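Front Desk and Floor Assistant, Part Time
Fontana Fitness, Prenau branch

Fontana Fitness is hiring a part-time front desk and floor assistant for our Prenau gym. The position starts in September. We have more than 2,000 members across both branches, and the evening shift is the one we need to fill.

You would work 13 hours a week, with most shifts starting at 5:00 p.m. Half of the job is at the desk: checking people in, answering the phone, signing up new members and handling locker keys. The other half is on the gym floor — wiping down machines, putting weights back, returning straps and wraps to their place, and showing new members how to adjust a seat.

You will report to Yamila Echeverría, the evening manager, and share the shift with one other assistant. 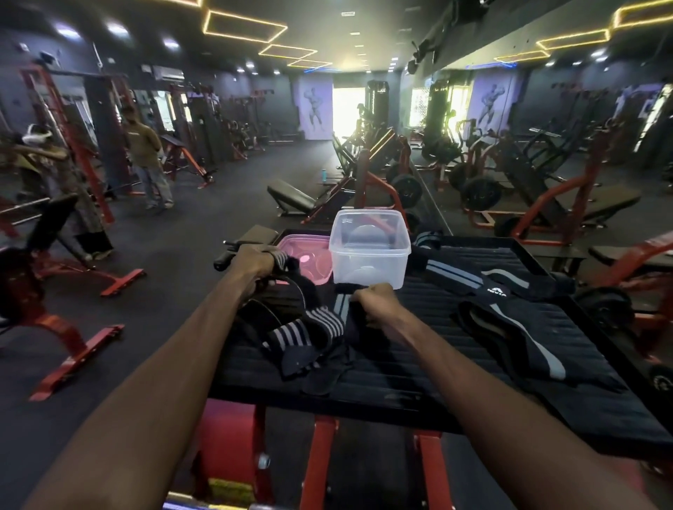

Do I need a trainer's certificate to apply?
A certificate is only required for staff who coach members or teach classes. For this position we provide first aid and CPR training during your first 2 weeks, and those hours are paid.

What we ask for:
At least 18 years old
Comfortable talking to people you haven't met
Able to lift 45 pounds
Free until closing on most weeknights
Some experience in a shop, gym or restaurant is helpful

What we offer:
Hourly pay, with a raise after the trial period
Free membership at both branches
Staff parking behind the building

To apply, send a resume and a short note about your availability to Siu-ming Chow at the Prenau front desk, or drop them off in person. Please tell us if you have vacation already booked. Interviews take place at the gym and last half an hour.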